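**Media release – Mar 8, 2021**

**Odine arms: we had a cable fault, and here's what we're doing about it**

I'm Fiona Laing and I look after the bench arm program at Jetuditz. I asked if I could write this one myself, so please forgive the lack of polish – our usual releases go through Cameron Semple, who is much better at commas than I am.

We're asking everyone running an Odine arm with the external cable kit to stop using it at full speed until the kit has been checked. That covers 874 kits, and 586 of them are in Australia and New Zealand. If yours runs its cables inside the arm, you're fine and can carry on as normal.

The fault itself is pretty dull to look at. The signal cable runs along the outside of the forearm and loops under the last joint so the wrist can turn. If the loop is left too short, it pulls tight near the end of the wrist's travel and works the connector loose. The arm loses its tool signal for a moment, and on older software it kept moving when it should have stopped dead. That second bit is the part I lost sleep over!

We've had 4 reports. Nobody was hurt, though one customer lost a tray of glassware and was very gracious about it (thank you, Udar, the new tray is on its way).

Fraser Yule tracked it down on our test bench after about 800 cycles of the same wrist turn, which is a lot of watching one arm say no. Catarina Caldeira then wrote the software fix in a fortnight. With it installed, any break in the tool signal brings the arm to a protective stop, and it stays stopped until a person resets it.
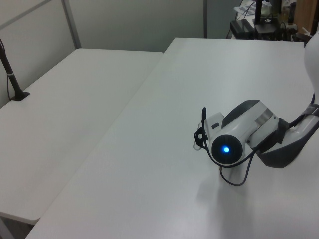

*An arm over the bench, with cable looped below the wrist joint.*

So, what do we need from you? Power the arm down, look at the loop under the wrist, and turn the joint by hand through its whole range following the steps in your manual. If the cable goes tight anywhere, leave the arm off and give us a ring. We'll post out a longer cable and new ties at no charge, and Kawaguchi, who do our servicing, can fit them if you'd prefer not to.

The software update is ready to download now. Please install it even if your cable looks perfect. We expect the last of the replacement kits to be out the door by May, and schools and TAFEs are first in the queue.

I'm sorry for the bother. We should have specified a minimum loop length in the kit instructions from the start, and the new instructions do.

**Media enquiries:** Albane Riviere, Jetuditz communications
**Customers:** ask for the Odine service desk and have your kit's serial number handy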